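Ticket 2981: Return box, missing charging cable
Opened by: Valentyna Savchuk
Status: waiting on customer

Hi again! So I went through everything you asked me to check. The order page still says the Rurnia lamp shipped with its charging cable, and the packing slip says the same, but I'm telling you there was no cable in the lamp carton. I even pulled out the cardboard insert and shook it (my cat loved that).

What I do have is my junk box of small stuff, and there's a long white USB cable in there, regular USB-A on one end and a slim plug on the other. I tried it on the lamp last night. The light by the port blinked for a second, then nothing.

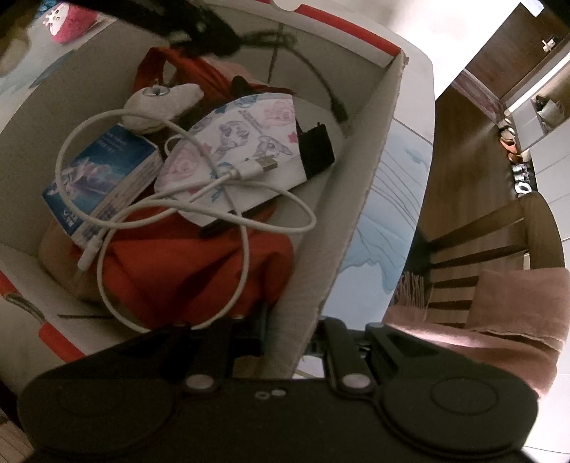 I also tried it in the wall adapter and in my laptop, same result both times. My old Linitz speaker charges fine on it, so I don't think the cable is dead. Could the lamp need a particular kind? The leaflet skips from page 19 to the warranty card, so I might be missing the part that says.

If you can mail me the right cable I'll happily keep the lamp, it's a really pretty one! Otherwise please send the return label to the same email as before.

Thanks, Valentyna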